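Section 4: Fitting the Memory

Now for the fun part! Of all the upgrades you can make to a Lesgate tower, new memory is the quickest, and it takes nothing more than your hands and a bit of patience. If you came straight here from Section 2, go back and read the note on static first.

Before you start

Shut the computer down, switch off the power supply at the back and pull the cord. Press the front power button once and hold it for a few seconds to drain what's left. Take the side panel off as shown in Section 3 and lay the case flat, open side up. You'll have so much more room to work this way, and the board won't flex away from you when you push.

CAUTION: Never open the power supply itself. There are no parts inside it that you can service.

Keep your new modules in their sleeves until you need them. A tray or stand with slots is a wonderful thing to have next to the case, and it keeps the gold contacts away from crumbs and fingers.

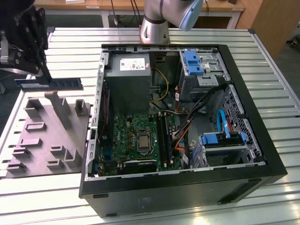 Does it matter which way around the module goes in?
It only fits one way. The notch in the contact edge sits off center, and it has to line up with the small ridge in the socket. If the two don't match, turn the module end for end and try again.

Installing a module

1. Move any loose cables away from the memory sockets. Tuck them to the side gently, and don't unplug anything you haven't labeled.

2. Open the latch at each end of the socket. Some boards have a latch at one end only, so check your board leaflet.

3. Touch bare metal on the case, then pick the module up by its short ends. Keep your fingers off the chips and the gold contacts.

4. Hold it over the socket, contacts down, and match the notch to the ridge.

5. Lower it straight in. Press on both ends evenly with your thumbs until the latches snap closed. It takes a firmer push than most people expect, and that click is very satisfying!

6. Look along the socket from the side. The module should sit level, with the same amount of gold showing (or none at all) from one end to the other.

7. Repeat for the second module if you have a pair. The pairing chart is on page 204.

NOTE: If a module won't go down, stop and lift it out. Check the notch and look for dust in the socket before you try again.

First start

Put the side panel back, stand the case up, reconnect the cord and switch on. The first start can take around 70 seconds while the board gets to know its new memory, so give it time. Then open the system information page and check that the total matches what you fitted.

If you hear repeated beeps or get a blank screen, power down, unplug, and reseat the module from step 2. Nine times out of ten one end was a hair too high.

Next: Section 5, Adding a Second Drive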